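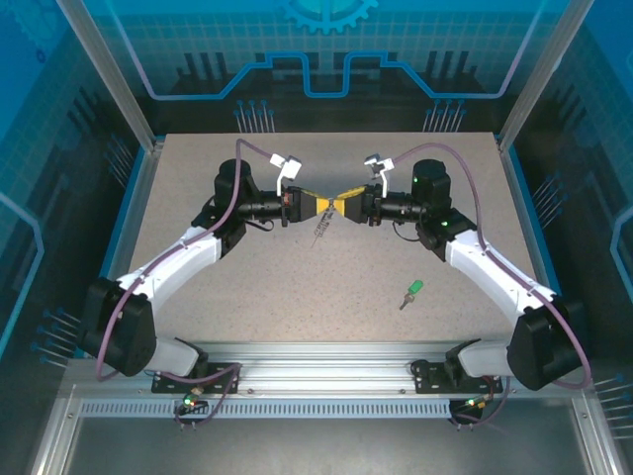
*The two arms on our sorting table, both on the same little chain-looking thing. Key with the green tag is still waiting its turn.*

**Two-arm cell took over our sorting bench, what happens to the people who used to do it?**

Posted by **trayseven**, Mon 12 October

Hi all, long-time reader, first post. I work in returned goods at Trorkau (small stuff people leave behind or send back: keys, bits of jewelry, chargers, you name it). Until February four of us sat at a long bench and did it by hand. Now we have the cell in the photo, which everybody calls Atavero because that was the project name on the paperwork and it stuck.

I don't hate it! I kind of like watching it, to be fair. But my day is completely different. I used to sort 400 pieces on a decent shift and go home with sore fingers. Now I set things out on the table, keep an eye on the arms, and fix whatever they leave in the wrong spot. Chains are the worst. Anything thin and floppy, I end up hovering.

My manager says my job title stays "sorter" and so does my pay grade. But I'm also expected to clear faults, log every stop, and train the evening people. Is that normal? And does the boredom get better? I miss talking to the others. We used to chat all day across the bench and now I'm at the cell and they're over in packing.

---

**benchwarmer_40**

Went through the same thing at Gulyás, so here's my two cents.

Get the new tasks in writing first. I did fault clearing for 19 weeks as a "favor" before I asked for anything, and by then it was just part of my job in everyone's head. Write down what you do for two weeks, every stop, every restart, every time you show somebody how to load the table. Then take the list to your manager and ask for the job description to be updated. Don't go in asking for money on day one. Ask for the description, and the grade talk comes after (mine took a while, but I did move up one step).

On the chains: lay them out long if your setup lets you, with one end clear of everything else. We also stopped putting keys and jewelry out together, and I had a lot fewer stops to log. Your layout may be different so ask whoever set it up before you change anything.

The boredom, well. It got better for me when they let us rotate. Two hours on the cell, two hours in packing, swap. Push for that! It fixes the talking problem too, and your eyes will thank you.

---

**mossandrust**

its normal. they did it to us too. look for something else if you can

---

**quietshift**

I'm going to disagree a little with the reply above, I stayed and I'm glad I did. We log our stops in Jistent, and after 784 entries I knew that machine better than the people who installed it. They started calling me before they changed anything, and that felt pretty good after years of never being asked.

What I'd watch is the training part. Showing the evening crew takes real time, and if you're also supposed to keep the cell running while you do it, you'll get blamed when the numbers drop. Ask for an hour of overlap between shifts. If they say no, at least you asked by email.

And go eat lunch with the packing people. Sounds silly, but I skipped it for months because my break didn't line up, and then I finally asked to move it by 40 minutes and they just said sure.

---

**trayseven**

Thanks, this helps a lot. Started my list this morning and it's already a page long, yikes. Going to ask about rotating on the next schedule.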